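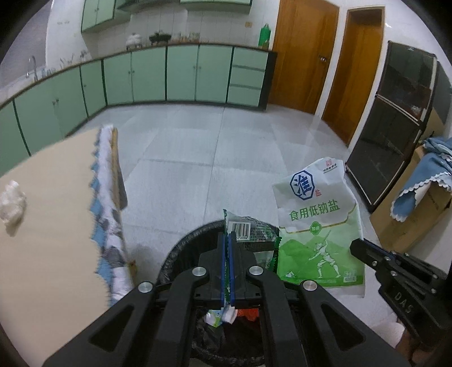 ok kitchen cleanout thread, because I promised Oratile Hendricks I'd finally do it and she's going to ask

Started with the floor this time. I always start with the cupboards, get one shelf perfect and then step around the pile on the tiles for a week. So: floor trash first, cupboards second, drawers if I still like myself by then

Snack wrappers. So many snack wrappers. They go straight in the bin, crumpled, no ceremony. I used to fold them into little triangles like my aunt did and I was the only person in the apartment who cared

Before you throw out a salt bag, write down what it was!! I loved the last low-sodium one and have no memory of where I got it. The one by the bin now is the white one with green print, 食用低钠盐 across the middle – edible low-sodium salt – and a blue hexagon logo up top. That is going in my notes app before it goes anywhere else

Jamie Pilkington asked if low-sodium salt tastes different. A tiny bit, in soup. On eggs I can't tell at all. I use the same spoon I always did, the little bent one

Current cardboard status: one tan sheet standing up next to the bin with a tissue on it. The tissue goes in the bin, the cardboard goes out with the flat stuff. Every time I think I'm done with cardboard there is one more piece of cardboard

And the quilt. Yes there's a rolled-up quilt in my kitchen, the white, blue and gray one, with a board leaning on it. It's going in the top of the bedroom closet as soon as I clear a spot up there, which is a whole other thread (please don't ask about the closet)

Bin bag opinions, since Eero Kauppinen started this last time and I've been thinking about it: black bags, always. I had see-through ones from Stollard for a while and I just don't want to look at my own tea leaves

Also fold the top of the bag a good way down over the rim. If you only fold it a little it slides in the first time you drop something heavy and then you're fishing for it with two fingers. Ask me how I know

Big light gray tiles are so pretty and they show EVERYTHING. One crumb and you can see it from the door. I do a dry sweep, then a damp mop with hardly any water, then a dry cloth on the shiny bits if someone's coming over

Someone wanted to know about the green cabinets. They came with the place! Mint with the darker green trim, little round knobs. I was going to repaint them when I moved in and now I'd fight anyone who tried. Warm water, drop of dish soap, soft rag, and go around the knobs with an old toothbrush

The counter is next. Green thermos stays out because I use it every day. The little jars and bottles are the problem. My plan is to pick up each one, sniff it, and be brave

Helju Luik says anything I haven't opened since last October has to go. Helju has never met my star anise

I have 4 drawers' worth of stuff and three drawers in that stack at the end, so something's got to give. I'm looking at you, takeout chopsticks

Quick budget note for the person who asked: I set aside 300 for kitchen organizing stuff and I'm determined to still have 295 of it when I'm done. The 5 is for a new sponge and a snack

(the wrapper from that snack will also go in the bin, thank you Aigars Jaunzems, very funny)

Break for tea. Drawers after. If anybody has a good trick for keeping batteries from rolling to the back, send it now while I'm still in the mood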